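Call for participants: how do you keep your family letters and papers?

Alesora is a small reading and archive group. We are looking for 50 households who would like to take part in our study about private papers: letters, school reports, recipes, receipts, postcards, everything that a family keeps and does not throw away. You do not need to have old or valuable things. One shoe box is enough.

The study is led by Loan Vi together with Emiliano Marín. It follows our first collection, in which people described 1,143 letters to us, most of them written between sisters and brothers living in different countries.

What we ask from you

Participants answer a short list of questions at home and after that have one talk with us, by telephone or at our office in Sternach. The talk takes one hour. We want to know where the papers are kept, who is allowed to read them and who will have them later. A small cabinet with two drawers counts as an archive for us, the same as a full attic.
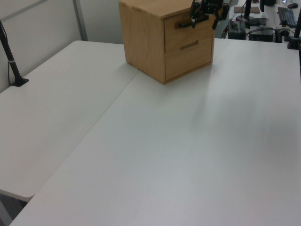

Who can take part

– You are 18 years or older.
– You keep papers from at least one other person of your family.
– You can speak with us in English, Vietnamese or Spanish.

It is no problem if your papers are not in order. Please do not sort them before the talk – we are interested in how they are lying now. You may also take part if a drawer at your home is empty today and the letters were given away or lost. We would like to hear about this too.
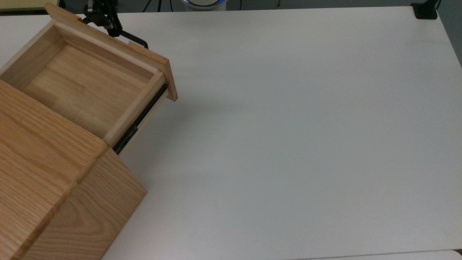 Khang Lương wrote to us after the first collection that he had expected questions about dates and stamps, but we spoke nearly the whole hour about his aunt's handwriting, and he has since telephoned her to ask who taught her. He would take part again.

Every household receives a book voucher and a printed copy of the results, planned for December. Your letters stay with you, and we make no copies without your written permission.

To register, please write to Tài Huỳnh at the Alesora office with your name, your language and the best time to call you.

August 17, 2023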